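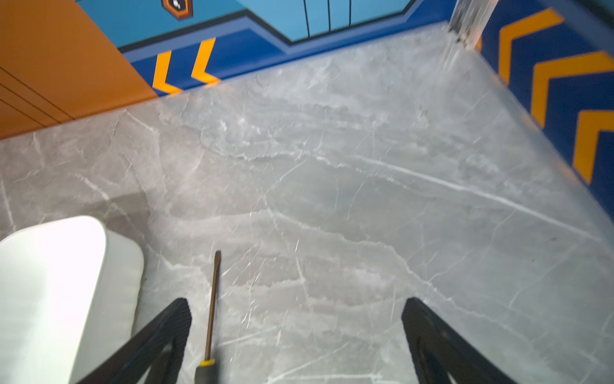

Gray marble pattern with white veins, and painted walls at the corner.

March 20, 2023 – Skelwood Combat Club will host its first amateur MMA night at Nimley Hall in July, and we can't wait! Bantamweight Uriel Aravena headlines against an opponent from the Mottram gym, in his first bout after a long layoff with a knee injury.

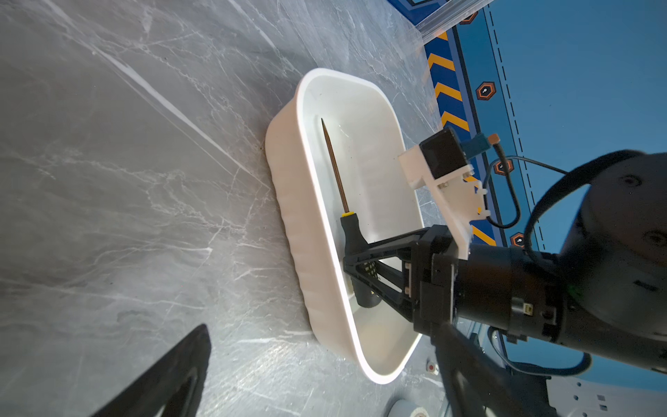 How many bouts are on the card?
There are 73 amateurs on the entry list so far, and matchmakers will pick four bouts from it.

"I missed the walk to the cage more than anything," said Aravena. "My coaches kept me patient – most days, anyway."
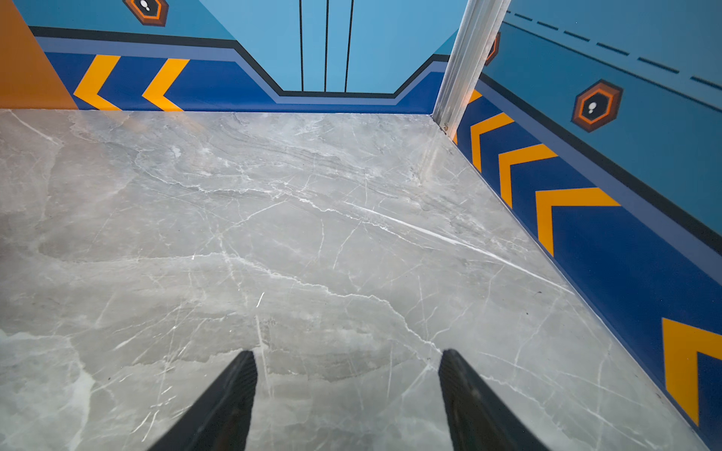
Pale gray marble with a bright white vein running to the right.

The hall seats 975, and the first 100 seats go to club members and their families. Zirnness Boxing is lending its warm-up mats and two of its cornermen.

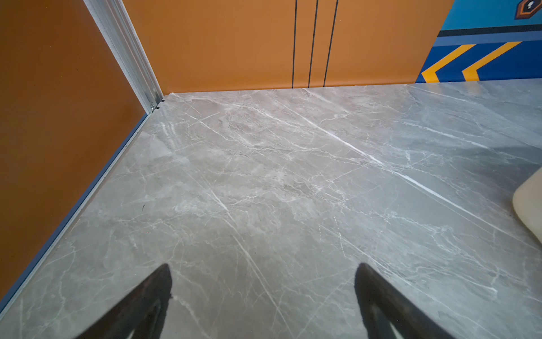 When do doors open?
Fans can come in an hour before the first bout, and weigh-ins the evening before are open to everyone.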